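Sorting the house in Covcombe
Photo gallery and notes, August 2018
Text: Seidu Laryea

Welcome to the page of our big sorting. Many relatives asked to see how the house looks now, and some of them have things of their own still standing in our cupboards, so I have put everything together in one place. The introduction became longer than I planned. If you want only the pictures, please scroll down.

We have lived in the house in Covcombe for eight years. Before that we were in a flat in Citoldale, where there was one cupboard in the hall and nothing could be kept that did not fit in it. When we moved, we had suddenly an attic, a shed, a cupboard under the stairs and a small bedroom for which we had no use at first. All of them are full today. I do not say this with pride, but I think it is common.

In spring my wife wanted to find the warranty paper for the kettle. She did not find it, but she found two other kettles. That evening we agreed that we would go through the house room by room, write down what we have and decide for each thing if it stays. I made the list in a spreadsheet. Every object that was not fixed to a wall got a line, with the room, a short name and one letter: S for stays, G for goes, and A for ask. A set of cutlery was one line. Books were one line each, which I regretted by the second bookcase.

The list had 1,226 lines when it was finished. Of these, 651 got the letter S. The others were given away, sold, brought to the recycling yard or returned to the persons who had lent them to us, in one case a fondue set that we had believed for years to be our own.

How we worked

We took one room at a time and did not begin the next before the first was swept. The rule sounds strict and we broke it only in the attic, when the weather became too hot to stay up there after ten in the morning. In each room we emptied one drawer or one shelf onto a flat place, usually a bed or a table. It is much better than kneeling on the floor. You see all the small things at once, and you can walk around them.

A bed has one disadvantage. If you do not finish by evening, you must put everything back or sleep somewhere else. My wife says it is the advantage.

For the small things we use plastic containers which one can see through, at least a little. In the beginning I wanted to buy new ones all of the same kind, from Tonen, because they stack nicely. Then we looked at what was already in the house, and there were more containers than things to put in them. Most had lost their lids. We washed them all in the bath and matched them on the landing, and only then did I order a few Tonen boxes for the shelf in the hall, where the old ones were too deep.

The labels are written by hand with a soft pencil on paper tape. I tried a label printer from the office, and it was very beautiful, but after one week half of the labels were wrong and I did not want to print them again. With pencil you simply rub it out.

The kitchen

The kitchen took the longest, although it is the smallest room after the bathroom. Everything in a kitchen seems useful. We have no need for four graters, but each of them does something a bit better than the others, and so the discussion went on until it was time to cook, and then we used the oldest one. Two graters stayed.

The spices now stand in one drawer, lying on their side with the name facing up. The high cupboard over the fridge, which no one in the family can reach without a chair, holds only the things for Christmas and the big jam pot. I had kept the rice there before. I cannot explain why.

The living room

Not much happened in the living room. The old armchair from my uncle went to a neighbour, and the corner where it was standing is now so light that we moved the plant there. The Fankhauser clock stays on the shelf, even if it does not run. A man in Citoldale looked at it and said that the spring is broken and that a new one must be made by hand. For the moment it shows twenty past four, and visitors have learnt to look at their telephone.

Cables were a separate project. We laid them out on the carpet, and for each cable one of us had to name the device to which it belongs. A cable without a device went in the bag for the yard. It felt dangerous, I admit, and I took one back out of the bag that night. So far it has not been needed.

The cupboard under the stairs

If you are one of the people who helped us to move, you will remember this cupboard, because it is where you put everything when you were tired. Some of those boxes had never been opened. One contained only towels wrapped around a single vase, another had the curtains of the flat, cut for windows that we do not have here.

Now there are coats in front, the vacuum cleaner on the left, and at the back the tool box and the folding table. I have painted the inside white – two thin coats – and it is remarkable how much easier one finds a screwdriver when the wall behind it is light.

The small bedroom

The small bedroom is where we put the guests, and also the things which had no other place, and for a long time the guests had to be careful. The bed is pushed against the windows. It is not ideal in winter, but it is the only way that the door opens completely, and in the morning the light there is very good.

We left this room for the end. By then we had become quick, and also a little hard in our hearts. In other rooms I would think for ten minutes about a tin. In this room I took it in my hand and said the letter, and my wife wrote it down.

The bedspread was never in question. It is the pink one with the light-blue figure on it, and everybody who has slept in the room knows it. It is soft like a towel and it makes creases as soon as one puts something on it, so please do not judge our bed-making by the pictures. A finer cover was offered to us by an aunt, and it is now on the list with the letter A.

What we learnt about containers

Several people wrote to ask me which containers are best for a bedroom, so I will answer it here for all. For small things that you use every week, take a low one without a lid. A lid is one more thing to put somewhere, and after some days it lies under the bed. For things that you use once a year, take one with a lid that closes well, and write the label on the short side, as this is the side you will see when it is on a shelf.

Milky plastic is good enough. You do not need to read what is written on the things inside. You only need to see if it is socks or batteries, and for this a bit of colour through the wall is sufficient. Perfectly clear plastic shows every scratch and also every disorder, and then you begin to arrange the batteries, and the afternoon is lost.

Do not fill them to the rim. We made this mistake in the bathroom. A full container cannot receive anything, so the next new thing stands beside it, and soon there is a second heap.

Boxes in which things were sold are more difficult. A strong box in a nice colour looks as if it should have a purpose, and one keeps it for a present, or for screws, or for a parcel to be sent. We decided that a box of this kind may stay only if something is in it on the same day. The other ones were folded flat. My wife found this easier than I did.

What is still open

The attic is done up to the chimney. Behind the chimney there are some suitcases, and we have agreed to open them in autumn when it is cool. The shed has a list of its own, which I will not publish. Eight lines in the big list still have the letter A, and they belong to cousins who do not answer. If you think that you may be one of them, please write to me. I am thinking of one pair of ski boots in particular, and a box of music cassettes with very neat handwriting.

If you would like to have something from the G lines, it is mostly too late, but the curtains from the flat are still here, and the second kettle works perfectly. They can be collected from our porch in the evening. We can also bring small things when we drive to Citoldale.

The gallery

Small bedroom, bed by the windows. A translucent white container, with a lime-green box on the right side of the bedspread. 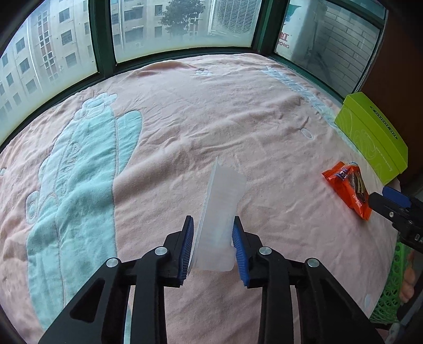 For the curtains, please bring your measurements with you. They are lined and quite heavy, and my wife is willing to shorten them, but she does not want to do it twice. The ski boots I will keep until the suitcases are opened, and then they go to the yard as well.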